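# Can a Robot Pick Up a Bottle as Well as You Can?

You may have heard that robots will soon do all our chores. Be careful with that idea. Start with one small job, like putting plastic bottles in a bin, and see how hard it gets.

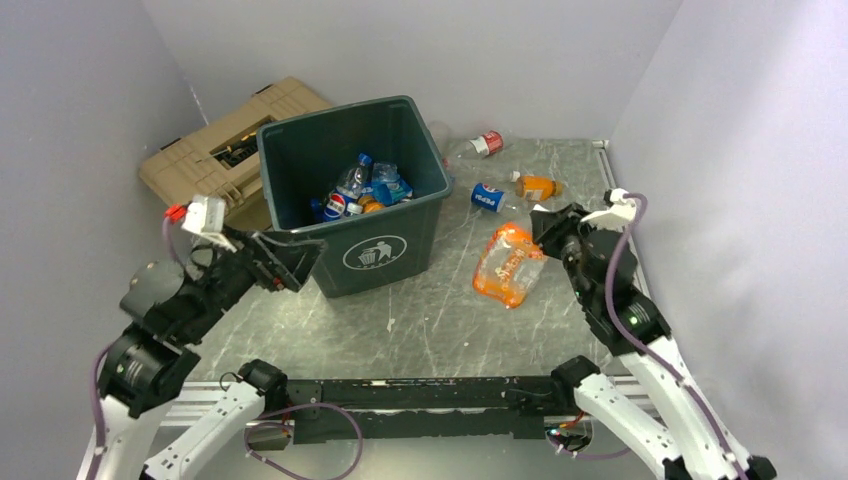 My little brother does that job every day and he's four, wrote one reader, Toivonen, so why does a robot need two arms and a pile of wires for it?

Fair question! Your brother has a big head start. He has fingers that bend, skin that feels, and a brain that has been practicing since he was a baby. A robot arm has what people bolt onto it, plus whatever instructions they give it. Let's look at those parts one at a time, and let's not believe everything the robot sellers tell us.

## The part that grabs

The "hand" on the end of a robot arm is called a **gripper**. Most grippers don't look like hands. The ones on our two arms are black, and the fingers on the left one are open, with bent, angular shapes.

To choose a gripper, we compared two kinds, the Gasent and the Ukel. The Gasent has stiff fingers that close like pliers. The Ukel has softer fingers that bend a little when they touch something. The Ukel booklet says it "handles any household object." Any? That is a big word. A postage stamp is a household object. So is a sofa.

So we made a plain test. Each gripper got 11 tries at the same bottle, lying in the same place. The Gasent missed two. The Ukel missed three.

Does that mean the Gasent is better? Hold on. One miss is a tiny difference. If we ran the test again tomorrow, the Ukel might come out ahead. When you see an ad that says one thing "beats" another, ask how many times they tried it, and whether anyone tried it twice.

## Why bottles are sneaky

A bottle seems easy. It's light, and it isn't very big. But think about these problems:

* **Clear plastic is hard to see.** A clear bottle on a gray stone pattern shows you mostly the gray stone pattern. The label and the cap are often the easiest parts to find.
* **Bottles get squashed.** A flat bottle needs a different grip from a round one. If the fingers come down in the wrong spot, they may just push it along the table.
* **Bottles roll.** Touch one on the side and it can move away before the fingers close.
* **Piles are messy.** Bottles in a bin can lean on each other, so pulling one may move the rest.

We tried a round bottle first, and both grippers did well. Then we tried a flattened one. Out of 6 tries, the Gasent picked it up three times. That is half! You wouldn't keep a lunchbox that opened half the time.

## The part that looks

Each of our arms has a camera mount near the gripper. A camera there travels with the arm, so it can get a close view of what the fingers are about to touch.

That sounds perfect, but it has a catch. Hold your hand in front of your face and walk toward a cup. The closer you get, the less of the room you can see. A camera on an arm has the same trouble. Up close it may see a cap very well and miss the bottle next to it.

A second camera that stays in one place can help, because it sees the whole table. It has its own catch, too: the arms can get in the way. More cameras give you more pictures, and somebody still has to teach the computer what to do with them.

## The part that decides

The **controller** is the computer that tells each joint how far to turn. A joint is a place where the arm bends, like your elbow. To move the gripper to a bottle, several joints have to turn together by the right amounts.

We used a controller program called Trevomus. It comes with a speed setting from slow to fast, and of course the demo video shows fast. We tried both. On slow, the arm stopped where we wanted it. On fast, it sometimes went a little too far and bumped the bottle away. We think slow is the better choice for now, even though it makes a boring video.

Two arms make the controller's job harder. They have to share the space above the table and stay out of each other's way. Two arms can be useful if one holds the bin steady while the other fills it. If they both want the same bottle, you have a traffic jam.

## Be a robot at home

You can test some of this yourself. You'll need a bowl, some empty plastic bottles with their caps on, and a pair of kitchen tongs. Ask a grown-up for the tongs.

1. Lay one bottle on a table. Put the bowl next to it.
2. Pick up the bottle with the tongs and put it in the bowl. Try it 11 times. Make a mark on paper each time you miss.
3. Squash the bottle flat and do it all again.
4. Now close one eye. Do you miss more?
5. Ask a friend to use a second pair of tongs at the same time. Don't talk to each other.

Write down your misses before you decide what happened. It's easy to remember the good grabs and forget the bad ones. Grown-up engineers do this too.

## So, will robots tidy up your room?

Maybe one day. Some robots already work well in places where every object is the same shape and always comes from the same direction. A bedroom floor isn't like that.

If someone shows you a video of a robot cleaning up, here are good things to ask:

* Was the video sped up?
* How many tries did it take?
* Was a person steering the arms from somewhere else?
* Does it still work if you change the bottle?

And Toivonen, please tell your brother we'd like his score with the tongs. We plan to run the flat bottle test again in July, with the Ukel this time.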